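Stanness College of Applied Studies
Department of Textiles and Interior Goods
Course 18: Household Linens
Handout 7: Table Linen -- Fiber, Weave, Finish and Care

Issued Mar 14, 2024. This handout replaces the earlier version, which omitted the section on edges. Students should read it together with Handout 4 (Basic Weaves) before the laboratory session.

1. Scope

Table linen is the general name for cloths, runners, napkins and place mats used on a dining surface. The word "linen" is kept from the time when most such goods were made of flax. Today it refers to use and says nothing about the fiber. A cotton tablecloth and a polyester one are both sold as table linen, and a label must be read before any care decision is made.

The underlay, sometimes called a silence cloth, is treated in Handout 9 and will not be examined this term.

2. Fibers in common use

Flax. Strong, and stronger still when wet. It takes up water quickly, presses to a smooth surface and creases readily. Repeated folding along the same line will in time break the fibers, so stored cloths should be refolded on new lines.

Cotton. Softer than flax, lower in price and easy to launder. Untreated cotton may shrink in the first few washes. Makers who do not preshrink their cloth should allow for this in the cut size.

Polyester and polyester blends. These hold their size and dry fast. Oil stains are more difficult to remove from polyester than from cotton, and high ironing heat may glaze the surface.

Rayon. Drapes well but loses strength when wet. It should not be wrung.

3. Weave and surface

Plain weave is the simplest structure and the starting point for most everyday cloths. Each filling yarn passes over one warp yarn and under the next. Changes in yarn thickness or spacing will give a visible check or rib without any change in the weave itself.

Damask combines two faces of a satin weave, so that the pattern shows by the way it reflects light. It is usually woven in a single color. Long floats on the surface give damask its shine and also make it more likely to snag.

Textured cloths form the third group. Waffle, huck and basket weaves all belong here, along with many fabrics in which a grid is raised or marked out by heavier yarns. Such cloths hide small creases and do not need heavy pressing. They hold crumbs more than a flat cloth does and should be shaken out before washing. 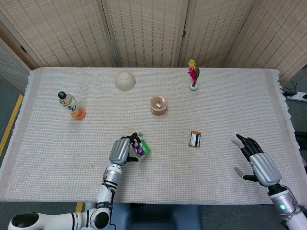
Figure 1. White textured tablecloth with a woven grid pattern and fringed edges.

4. Edges

The edge of a cloth receives more wear than any other part except the fold lines. Three finishes are covered in this course.

Hemmed edge. The raw edge is turned twice and stitched. Corners should be mitered on heavier fabrics to reduce bulk. A hem stitched with thread that shrinks more than the cloth will pucker after washing.

Fringed edge. The fringe may be made from the cloth's own yarns, by drawing out those that run parallel to the edge, or it may be a separate trim sewn on. A self-fringe must be secured at its inner line, either by a row of stitching or by knotting, or the cloth will continue to unravel. Fringe tangles in the machine; a mesh bag is advised.

Bound edge. A strip of fabric encloses the raw edge. The binding and the cloth should be tested together for colorfastness.

5. Sizing

The overhang, or drop, is the length of cloth that hangs below the table edge. To find the cut width, take the width of the table, add twice the drop, and then add the hem allowance for both sides. The same is done for the length.

Worked case: a square table with sides of 54 inches and a drop of 9 inches on each side calls for a finished cloth 72 inches square. Hem allowance and shrinkage are added to this figure.

6. Stain treatment

Blot -- do not rub. Work from the outside of the stain toward the center. Protein stains such as egg or milk are rinsed in cold water first. Tannin stains, including tea and red wine, are treated before any contact with bar soap, which may set them. Wax is allowed to harden and is then lifted with a dull edge. Chlorine bleach must not be used unless the care label permits it.

7. Laboratory assignment

Each student will receive swatches from the Trurnel, Sibiya and Nollow sample sets. For each swatch, record the weave, the probable fiber, the edge finish and the condition after one wash. Burn tests are carried out only at the fume hood and only with an instructor present.

Reports are due in the first week of April. Late reports are accepted under the department's general rules -- see the course outline. Swatches remain the property of the department and must be returned with the report, mounted and labeled.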